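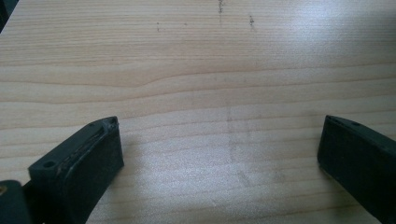
Moved from packing to the gripper table, should my rate and pay change?

Evelien Lambrechts
Grinddale – asked in Work and Pay

I pack soft goods at Kirko, caps and T-shirts mostly. There are 84 of us on the site. In April the company started a project to get robots to do part of the handling, and 8 people were taken off the packing line to help teach them. I am one of the 8.

What we do is hold a gripper in each hand and do the job with those, over and over, at a table. Pick up the item, move it, put it down, open the grippers, start again. The grippers record it and the robot is supposed to learn from that later. I don't mind the work. It is quieter than the line and you can hear yourself think.

My problem is this. On the line I had a piece bonus. At the table there is no bonus, but there is a target of 100 recordings a shift. The supervisor calls it a guide. It was read out at the shift meeting with our names next to it, so to me it is a target. My base pay is the same, so I am taking home less than before for something that takes more concentration. My wrists are also sore in a way they never were from packing.

The grippers get a lot of use too. The left one has a scuffed strip along the finger and I asked if that matters for the recordings. I was told to carry on.

Is it normal to be moved like this with no change to the contract? And should I be asking for something in writing about what happens to us when the project is finished? I have looked at the handbook and it only talks about temporary transfers "for operational needs".
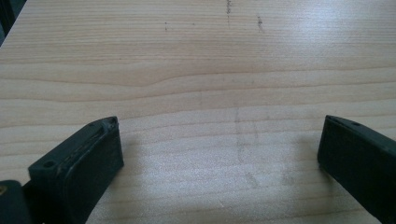 Jozef Baert
Get it in writing, yes. Ask three things by email so there is a record. How long the transfer is for. Whether you have the right to go back to your old job on your old bonus. Whether the 100 is a target that can be used in a review.

On the bonus, look at how it is described in your contract. If it says it is paid for packed units, they will say you have no packed units. If it is a site bonus or is based on an average, you have a better case. Where I work we got a flat amount per shift for the training table, set at what the person earned on average before the move. It took a while and it only happened once we all asked together. One person asking got a no.

For the wrists, report it now, even if it seems small. Ask for the report form and keep a copy. Holding a tool closed on something light all day is different from lifting boxes, and a supervisor who came up on the line may not see it as strain.

Evelien Lambrechts
Thanks Jozef. I checked and mine says "packed units", so that is not good news. I will still ask.

I should have said more about the work. It is not only grippers. We also set things up again by hand between recordings, and that time does not go toward the 100. Caps are the worst. They have to start in a different way every time or the recording gets rejected.

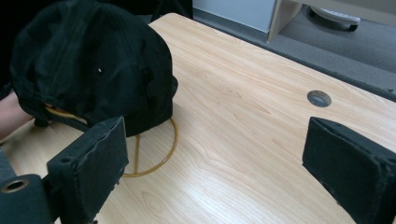 A black cap and a rubber band on the desk, with the gripper fingers in front.

If a cap goes down wrong you do it again and the first one does not count. Yesterday I did well over 100 and was credited with 84, same number as the headcount, which gave us a laugh. The whole group has 1,344 accepted so far and I have no idea if that is a lot. We have asked how many are needed and the answer is that the project team will say when. So you can't plan anything. My old place on the line has been given to an agency worker and she has not been told how long she is staying either.

The cloth ones need both hands. You are at a table with frames and rails around it, both grippers have a cable, and you have to keep the cables out of the way while you pull the fabric up. I would like a rotation, one hour on and then something else, but I don't know if I can ask for that.
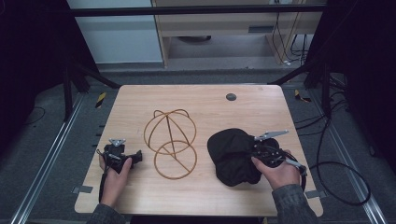
By gullport_nights | 6:40 p.m. | Gullport

You can ask for a rotation. We have one at Robles, an hour at the table and then an hour checking recordings on a screen. It was brought in after people complained about their hands, and the rejects went down too, so management left it alone.

Some of what Jozef says depends on where you are. I wouldn't count on the flat amount. We never got that.

About what happens after: at our place the robots took the easy items and the line is still there for everything else. Fewer people on it though, around a third fewer, mostly through not replacing leavers. The ones who had done the table work got first pick of the robot minding jobs, which pay a bit more. It was never promised, so ask before and not after. Also ask if the resetting can be counted. Write down your own start and stop times for a week or two and bring the list.

Jozef Baert
Agree on the list. Include the rejected ones, and the reason given if there was one.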